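Treresden Makers Board > Paint, Glue and Mess > Squeezy bottles: upright or on their sides?

gluebeard
Posts: 793

Right, I need opinions before I buy yet another storage thing I don't need. I've got far too many squeeze bottles (fabric paint, a bit of ink, some glue that might be older than my car) and they've been living upright in a shoebox on the shelf over the boiler. Went to use the yellow in August and it was like toffee. So now I'm wondering about one of those slotted plastic baskets and just laying everything down in it. Does anyone do this? Do they leak?

pippinmouse
Posts: 34

On their sides, all day long. Mine have been flat in a basket for ages and I can see every label without picking things up. Only thing I'd say is check the caps are properly pushed on, the pointy nozzle ones especially – I lost a tablecloth to a Sartori red once and I'm still cross.

oldtin_wolds
Posts: 921

Nope. Nozzle down, in a rack, always. If you lay them flat the thick stuff settles along one side and you get a squirt of clear liquid and then a great lump. I've binned more paint from lying flat than from anything else.

pippinmouse

Never had that! Do you not give yours a shake first?

oldtin_wolds

Of course I shake them. My wrist is the problem, not my memory.

gluebeard

OK so I got everything I could find out on the table this morning to see what size basket I'd need. Haven't sorted it at all yet, just tipped it out and made a coffee.

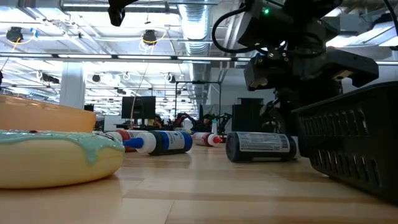 Bottles, black basket, and the big donut with the mint-green icing.

The black bottle by the basket is the one I'm most worried about, it's bigger than I thought and I don't want it squashing the others. Might have to go in first and everything else on top?

threadbare_kate
Posts: 200

Forget the paint, where did the donut come from?? The drip down the side! I want it for my nephew's play shop.

gluebeard

Ha, it's from the Gruluvier clearance shelf, near the tills. I went in for masking tape. They had a few other cakes but the donut was easily the best one.

halfpastnine

Big ones at the bottom, yes. I'd also turn them so all the caps point the same way, then if one does dribble you've only got one end of the basket to wash. Yours are pointing all over the shop at the moment :)

A bit of old towel underneath helps too. Kitchen roll goes to mush.

oldtin_wolds

Those slots go right through, mind. A leak in that basket is a leak on your shelf. I'd put a tray under it at the very least. The Dekik racks have a solid base and they're not dear.

pippinmouse

The Dekik racks are fine if all your bottles are the same width! My fat ones don't go in and the skinny ones flop about. I gave mine away.

oldtin_wolds

Drill the holes out. Took me around 34 minutes including finding the drill.

threadbare_kate

I'm with the basket lot, for what it's worth. Slots mean you can hose it down outside. And keep them away from the boiler, gluebeard, I reckon that's what did for your yellow.

gluebeard

Yeah, fair point about the boiler, I hadn't put the two together. Going to try basket plus tray plus towel, big one at the bottom, caps all one way, and it can live under the stairs. If the paint goes lumpy I'll come back and oldtin can say I told you so.

oldtin_wolds

I'll have it typed up ready.

halfpastnine

Stick a strip of tape on each one with the month you opened it while they're all out. I keep meaning to do mine.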